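Athumani – Unness (album review)

Posted Saturday, April 21, 2018

Unness is the second album from Athumani, the five-piece from Rornville, and it comes out on the Lukik label. The first one got a fair bit of radio play but only one song from it stuck with me. This one is better and I have played it most days for a fortnight.

It opens with a slow guitar figure and hand drums, and the vocals don't come in until well past the two-minute mark. Some people will skip ahead. The second track, Harbour Road, is the single, and you can hear why they chose it. The chorus is easy to sing and the horns are loud without drowning out the bass.
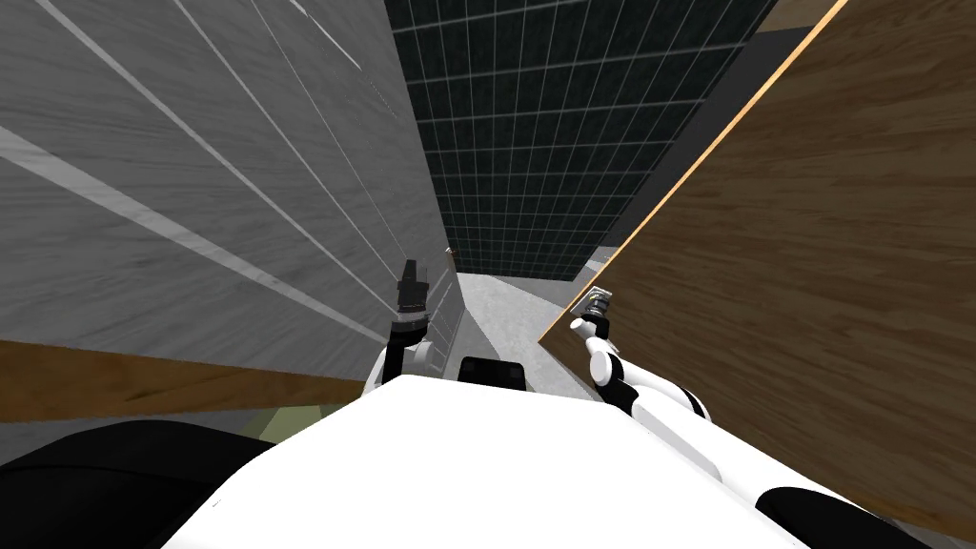

The middle of the record is where it sags. There are three ballads in a row and two of them share nearly the same chords. I would have dropped one and moved the other to the end.

Things pick up again with Market Day, which is the fastest song here at 130 beats per minute and the one that went down best when they played it at the Rornville Corn Hall in September. That show had some 433 people in, and the band were tighter than I had heard them before. The album version loses a little of that – the drums are too tidy – but the call and response at the end is all there.

Sound quality is good on the download. The vinyl is limited to 100 copies and mine has a slight crackle on side two. The sleeve has full lyrics, though the print is very small.

Four out of five. Start with Harbour Road and Market Day.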